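3.2 Codificação das entrevistas

Foram codificadas as entrevistas em que integrantes de grupos vocais pop falam umas das outras – 22 no total, com 2744 turnos de fala. Hämmerli e Manzano leram o material separadamente.
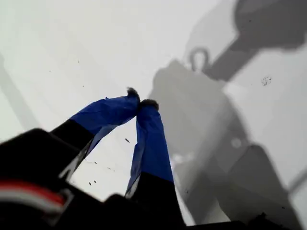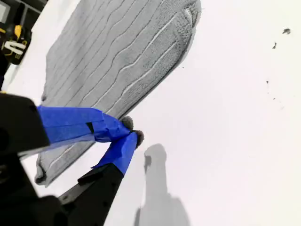
Figura 2. Dedos de garra robótica sobre fundo branco; na segunda imagem, a garra prende um canto de toalha cinza.

As divergências concentraram-se em três categorias: primeira impressão, elogio e provocação. Nas entrevistas do grupo Celavach, o elogio vem quase sempre depois de uma piada – padrão menos frequente em Mekau. Os turnos ambíguos foram relidos em julho e mantidos em categoria própria.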